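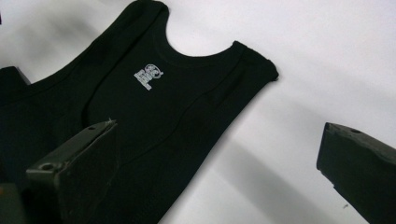 4장 핸드헬드 그리퍼의 설치, 점검 및 손가락 교체

4.1 적용 범위

본 장은 Ralitex 의류 취급 셀에서 사용하는 핸드헬드 그리퍼의 준비, 일상 점검, 손가락 교체 및 카메라 정렬 절차를 규정한다. 대상은 Skandthorpe 작업장에 배치된 설비 담당자와 기록 작업자이며, 고정식 로봇 암의 절차는 6장을 따른다. 본 장의 절차를 수행하기 전에 2장의 안전 수칙을 숙지하여야 한다.

손가락은 좌우 한 쌍으로 관리한다. 한쪽만 마모된 경우에도 반드시 두 개를 함께 교체하고, 교체 이력은 양식 3797에 기재한다.

4.2 준비물

Declercq 손가락 세트(좌우 1조)
육각 렌치 및 토크 드라이버
보풀이 없는 마른 천
에어 블로어(수동식)
정렬 확인용 시험 의류(어두운 무지 니트 1점, 밝은 무지 니트 1점)
양식 3797

주의: 압축 공기 호스를 그리퍼 기저부에 직접 사용하지 않는다. 이물이 가이드 안쪽으로 밀려 들어가 개폐 동작이 무거워질 수 있다.

4.3 작업대 준비

1. 작업대 상판을 마른 천으로 닦는다. 흰색 상판에서는 작은 보풀이나 부스러기도 영상에 점으로 기록되므로, 천으로 닦은 뒤 비스듬한 방향에서 표면을 다시 확인한다.
2. 상부 조명을 켜고 5분간 기다린다.
3. 작업자의 팔과 그리퍼가 만드는 그림자의 방향을 확인한다. 경계가 부드러운 그림자는 허용한다. 경계가 뚜렷한 그림자가 의류의 목둘레나 진동 둘레에 걸리면 조명 각도를 조정한다.
4. 시험 의류를 상판 위에 펼친다. 의류가 상판과 평행할 필요는 없으며, 비스듬히 놓인 상태도 정상 시작 자세로 인정한다.

참고: 검은색 니트는 봉제선과 바인딩의 대비가 낮다. 시험 의류에서 봉제선이 전혀 구분되지 않으면 노출값을 한 단계 올린 뒤 다시 확인한다. 이때 흰색 상판의 음영이 완전히 사라질 정도로 올려서는 안 된다.

4.4 일상 점검

일상 점검은 매 근무조 시작 시 1회 실시한다. 의류 14점을 처리할 때마다 1번과 2번 항목을 반복한다.

1. 양쪽 손가락의 끝단과 모서리에 섬유나 보풀이 붙어 있는지 확인한다. 붙어 있으면 마른 천으로 끝단 방향으로 닦아 낸다. 손톱이나 칼날로 긁지 않는다.
2. 손가락 윗면의 나사 구멍에 이물이 없는지 확인하고, 필요하면 블로어로 불어 낸다.
3. 손가락 표면의 긁힘을 확인한다. 얕은 긁힘과 색이 옅어진 자국은 사용상 문제가 되지 않는다. 손끝으로 쓸었을 때 걸리는 턱이 있으면 4.5항에 따라 교체한다.
4. 모따기 된 모서리가 깨지거나 날카로워졌는지 확인한다. 깨진 모서리는 니트의 올을 걸어 당길 수 있으므로 즉시 사용을 중지한다.
5. 그리퍼를 완전히 열었다가 천천히 닫는다. 좌우 손가락이 같은 속도로 움직이고 끝단이 어긋남 없이 만나야 한다.
6. 기저부와 손가락의 결합부를 손으로 가볍게 흔들어 유격을 확인한다.

주의: 5번 항목을 수행하는 동안 다른 손을 손가락 사이에 넣지 않는다.

4.5 손가락 교체

1. 그리퍼의 전원을 끄고 케이블을 분리한다. 표시등이 꺼진 것을 확인한다.
2. 그리퍼를 완전히 연 상태로 거치대에 고정한다.
3. 왼쪽 손가락의 고정 나사를 풀어 손가락을 분리한다. 나사는 접시에 따로 보관하며 오른쪽 나사와 섞지 않는다.
4. 결합면을 마른 천으로 닦는다. 윤활제는 도포하지 않는다.
5. 새 손가락을 결합면에 밀착시키고 나사를 손으로 끝까지 조인 후, 토크 드라이버로 2 N·m까지 조인다.
6. 오른쪽 손가락에 대하여 3번부터 5번까지를 반복한다.
7. 케이블을 연결하고 전원을 켠 다음, 4.4항의 5번과 6번을 수행한다.
8. 양식 3797에 교체 사유와 세트 번호를 기재한다. 분리한 손가락은 폐기 전까지 Ullen 보관함에 둔다.

주의: 규정값을 초과하여 조이면 나사 구멍의 테두리가 변형될 수 있다. 변형된 손가락은 새 부품이라도 사용하지 않는다.

4.6 카메라 정렬 확인

손가락을 교체한 후에는 반드시 카메라 정렬을 확인한다. 정렬이 맞지 않은 상태로 기록한 자료는 재작업 대상이 된다.

1. 그리퍼를 시험 의류 위로 가져가 손가락을 완전히 연다.
2. 실시간 화면에서 양쪽 손가락이 모두 보이는지 확인한다. 손가락의 일부가 화면 밖으로 나가는 것은 허용하나, 양쪽 끝단은 화면 안에 있어야 한다.
3. 초점은 의류 표면에 맞춘다. 렌즈에 가까운 손가락 몸체와 기저부가 다소 흐리게 보이는 것은 정상이다.
4. 어깨끈, 목둘레, 가슴 인쇄부와 같은 기준 부위가 구분되는지 확인한다. 인쇄 문자의 판독은 요구하지 않는다.
5. 손가락을 천천히 닫으면서 양쪽 끝단이 화면에서 벗어나지 않는지 확인한다.
6. 밝은색 시험 의류로 바꾸어 2번부터 5번까지를 반복한다.

참고: 민소매 의류는 어깨끈이 접히거나 아래로 겹치기 쉽다. 정렬 확인 중에는 접힌 부분을 펴지 않아도 되지만, 본 기록에서는 해당 작업의 시작 조건을 따른다.

4.7 이상 발생 시 조치

좌우 손가락의 끝단이 어긋남: 전원을 끄고 고정 나사를 푼 뒤 4.5항의 4번부터 다시 수행한다. 같은 증상이 반복되면 기저부 점검을 요청한다.

원단이 손가락에서 미끄러짐: 접촉면의 보풀을 제거하고 마모 상태를 확인한다. 파지력 설정은 설비 담당자만 변경할 수 있다.

화면에 고정된 점이 나타남: 그리퍼를 옆으로 옮긴다. 점이 상판과 함께 움직이면 상판을 닦고, 화면의 같은 위치에 남아 있으면 렌즈를 청소한다.

개폐 중 소음이 발생함: 사용을 중지하고 전원을 분리한다. 기저부 덮개는 현장에서 열지 않는다.

4.8 보관

근무조가 끝나면 손가락을 닫은 상태로 그리퍼를 거치대에 걸고 렌즈 덮개를 씌운다. 그리퍼를 의류나 상판 위에 올려 둔 채로 자리를 비우지 않는다. 예비 손가락 세트는 원래 포장에 넣어 보관하고, 개봉한 세트는 미개봉 세트보다 먼저 사용한다.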